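About Nevari

Nevari School of Bookkeeping and Office Practice

Nevari is an independent school offering evening and weekend courses in bookkeeping, payroll and general office work. The school opened with a single class of 11 students in two rented rooms on Dedau Street. It now teaches 22 courses a year and has awarded more than 1000 certificates.

Our Purpose

The school was founded to serve working adults who wish to change jobs or return to work after time away. Most of our students hold a job while they study. Courses are therefore scheduled after regular business hours, and each may be taken over one term or two at the same fee.

Courses of Study

All students begin with the Foundation Certificate, which covers ledgers, invoices, bank statements and basic business writing. Students who pass may continue to payroll, sales tax or accounts for small companies. The Naidoo Certificate, our most advanced program, requires 68 hours of class time and a written final paper. Applicants for the Naidoo Certificate must have completed at least two other Nevari courses or show equal experience.

Textbooks are included in the course fee. Calculators are not, and students should bring their own to the first class.

Admission

Applications are accepted throughout the year. No earlier study of the subject is required for the Foundation Certificate. Applicants take a short placement test in arithmetic and reading, and the office replies in writing within two weeks. Payment by installment is available on request.

Our Buildings

Classes are held at the Dedau Street building and at the Irodine Annex, which opened to students in November. The school office is on the ground floor at Dedau Street.
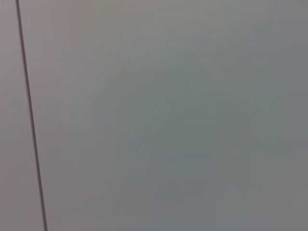

Reading time: 2 minutes

Both buildings have step-free entry. Students who need large-print materials or extra time in tests should inform the office when they apply.

Governance

Nevari is managed by a board of seven members, who serve terms of three years. The board reviews fees and course content annually. A copy of the latest annual report may be requested from the school office.

Page last reviewed 14 February 2020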